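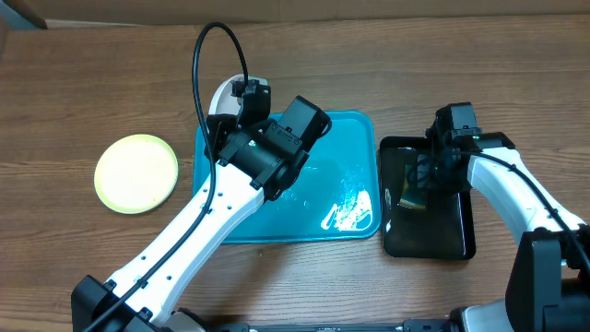 A pale yellow plate and a teal tray on a wooden table.

Category: Company News / Food at Work
Reading time: 2 min

Gredodier takes over the lunch service of Rautiainen and keeps all kitchens open

Cilley, March 2021 – The catering company Gredodier has signed an agreement to buy the lunch service of the family company Rautiainen. With this agreement, 95 employees will move to Gredodier with their present contracts, and the eight kitchens of Rautiainen will continue to work at their present addresses. The price of the purchase is not made public.

Rautiainen has cooked lunch for offices, workshops and schools in the Cilley area for two generations. The family wishes to concentrate on its bakery in the future, and was looking for a buyer who would continue the lunch service with the same people. The talks between the two companies started last June.

"We know these kitchens well, because for many years we were competing with them," says Seija Vainio, managing director of Gredodier. "Their soups are better than ours, I can say this openly now. We want to learn from their cooks, and we do not plan to change the recipes which the guests like."

For the customers there will be no change in the first months. The delivery times, the telephone numbers and the weekly menu stay the same. Invoices will come from Gredodier after the agreement has entered into force, and every customer will receive a letter about this with the new bank details. Contracts which are already signed are valid until their end date, at the agreed price.

After the purchase, Gredodier will serve 3,571 lunches on a normal working day. Of these, 859 are meals for special diets, such as meals without gluten or without milk. These meals will be prepared in the Drolcombe kitchen, where a separate room was built for this purpose. Until now Rautiainen has bought a part of its special meals from outside, and this will end step by step.

The two companies will also order their vegetables, flour and dairy products together. Gredodier will contact all present suppliers of Rautiainen during the spring. Small farms which deliver only in the season can continue to do so, and they do not need to fill in a new application.

"Many people have asked me if the pea soup will disappear from the menu," says Vainio. "It will not disappear. We would have a lot of angry guests, and some of them are my own neighbors."

The name Rautiainen will stay on the delivery cars and on the menus until further notice. The bakery is not a part of the agreement and remains fully in the ownership of the family. It will continue to supply the bread for the lunch service.

About Gredodier
Gredodier prepares and delivers lunch for workplaces, schools and day care centers. The head office of the company is in Cilley.

Contact for the press
Seija Vainio, managing director, Gredodier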